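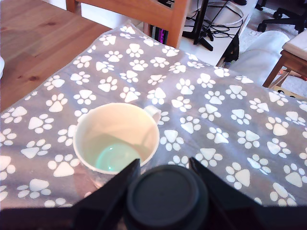
27/07/2018 - Table cover trial, paw print blanket

Purpose: decide if the gray blanket can stay on the bench table as padding for the pottery seconds, or if we go back to the bare wood. The Moser order goes out in September and I would like the packing spot settled before then.

Setup. Blanket laid over the wooden table on the diagonal, hemmed edge running across the top left corner, so a bit of the wood is left free for setting down pencils and tape. I did not iron it or pull it tight. It has folds in it, more on the right side, and I left those in because that is how it will look on any normal working day.

Test piece was a white mug, the one with the greenish tint at the bottom inside. It is from the Itasum batch and is going nowhere, so it doesn't matter if it gets knocked.

What I wanted to know:
- does a mug stand straight on the fleece
- does the cloth slide on the wood when something is moved across it
- can you see a white piece against all that white print
- how much lint ends up on the glaze

Standing. Fine on the flat part to the left. On the right, where the blanket rises, I would not put anything tall. A mug set down there leaned a little and I moved it back. Plates don't care either way.

Sliding. The fleece moves on the wood if you drag the piece. If you lift it, nothing moves. I dragged it on purpose a few times, and each time the hem crept a finger's width further from the corner. Two clamps on the far side would stop that, but then the clamps are in the way of the boxes. Tried a strip of the rubber mat from the Dresix drawer underneath and that held. Cut length was 39 cm. One strip seems to be enough, though I only had the one to try with.

Seeing the pieces. I was more worried about this than I needed to be. White on white print sounds bad on paper, but the rim still shows up well against the gray, and you look for a round shape anyway. Small parts are another matter.

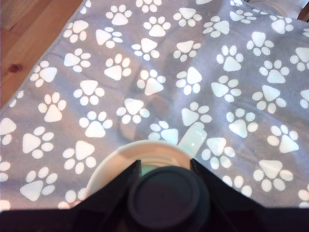 I put a few white spacers down and lost one between two prints until I ran my hand over it. Spacers and felt dots should go in the tray, not on the cloth.

The shine on the fleece is a bit annoying. The raised pile catches the light and goes pale, and from the stool those patches look like dust or a spill. Turning the lamp away helped some. The ceiling light does it too and I can't turn that one.

Lint. Wiped the mug with a dark cloth after 90 minutes of handling and got a few gray fibers, most of them off the foot ring. Glaze was clean. The unglazed ring holds on to fibers, so anything with a rough foot gets brushed before wrapping. Wash the blanket first and this may get better. I have not washed it yet.

Noise - much better than bare wood. You can put a mug down without the click, and on a long packing day that counts for something.

Compared with the green felt from Fundton: the felt lies flatter and doesn't shine, but it sheds worse and the piece we have is too short for this table. A new one would have to be ordered and I don't want to do that for one order.

For now the blanket stays on. Rubber strip under the long side, nothing tall on the right half, small parts in the tray.

Still to do:
- wash the blanket, cold, no softener, and repeat the lint wipe
- cut a second rubber strip, same length
- try it with the big bowls, they are heavier and may drag the cloth even with the strip
- look for the other lamp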